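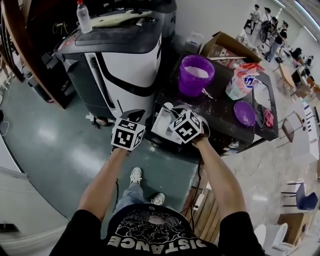 1/ House rules for handheld gripper sessions, the long version

OK so a bunch of you asked me to post the rules we use when people record demos with the handheld grippers. They live in a doc called Pudeo that has gotten way too long, so I'm going to go through the ones that matter to me and skip the stuff about badge readers. Grab a coffee!

2/ Cubes first. Before you pick up anything else, look at the marker cubes on both grippers. Every face clean, no tape over a corner, no thumbprint in the middle of a square. If the tracker can't read the pattern it guesses where your hand is, and I would much rather have a gap than a guess.

3/ This goes triple for powder tasks. We do scoop and scrape work with a bucket, a bowl, a tray and a scraper, and powder gets on everything. Wipe the cubes between takes with a dry cloth. Not your shirt. (I've done the shirt. Colton Lemieux caught me and added a line to the doc the same afternoon.)

4/ Left is left and right is right. We label the pair and they don't swap, even if you're left-handed, even if the right one feels nicer. I had to go through 78 takes once to find where somebody switched, and I'm still a little bitter about it.

5/ Start pose. Feet planted, both grippers out in front where the head camera can see them, jaws open, hold still for 2 seconds. Then go. Same thing at the end. It feels silly for the first hour and then you stop noticing.

6/ While we're on feet: closed shoes, always. Cables get run along the wall or under something you can't trip on. If one has to cross a spot where you'll be standing, walk it with your eyes down BEFORE you start, then tell whoever is working next to you.

7/ Drinks. Ugh. The written rule is cap on, and never on the same surface as the task. Water plus powder is paste, and paste in a gripper jaw is my whole evening. People park a bottle on top of the nearest big flat thing, me included, so I've stopped pretending the rule enforces itself. It's on the pre-take checklist now, right after the cubes.

8/ Mess is allowed, by the way!! I get this question a lot. We don't want a spotless table. A torn bag, a dusty worktop, a cloth nobody folded, all fine and kind of the point. What we don't want is somebody tidying halfway through a take. Either clean up before or leave it till after.

9/ Open bags of powder: know what's in them. Ha-neul Seol keeps the sheet with what each one is and whether you need a mask for it. If a bag isn't on the sheet it doesn't get poured. Yes, even if it's "obviously just plaster."

10/ Background people. We record in shared rooms, so folks walk through. Put the sign up, say out loud that you're recording, and give people a chance to go around the other way. Faces get blurred before anything leaves the building, but the blurring is the backup and asking is the rule. I feel pretty strongly about this one.

11/ Same idea for screens. If there's a monitor anywhere you might turn your head toward, lock it. Lesego Van der Merwe reviews for this and she is merciless, bless her.

12/ Naming takes. Task, operator initials, number. No "final," no "final2," no "good one." The numbers run up to 999 per task and then you start a new batch. We hit that on the scraper task last April and I was weirdly proud.

13/ Failed takes: KEEP THEM. Dropped the scraper? Finish or stop, mark it failed, move on. Please don't quietly delete it. As of this week we have 1,371 takes in the Kondport set and over a third are marked failed, and those get used all the time when we're checking what the policy does when things go sideways.

14/ Breaks. Arms out in front of you with weight in both hands is tiring in a sneaky way. Set a timer, put the grippers down in the rack, shake it out. If your shoulders hurt, you're done for the day and we'll find you some labeling to do.

15/ Somebody asked if any of this comes from an official standard. Nope, it's just what our group settled on after plenty of arguing. Some labs are stricter on powder and looser on naming. If you have a written checklist of your own I'd love to swap.

16/ Zhiqiang Ye is cleaning up the one-page version so it can be taped to a wall. Reply if you want it and I'll send it when he's done. Still undecided on whether sleeves should be in there, so tell me what you do about sleeves.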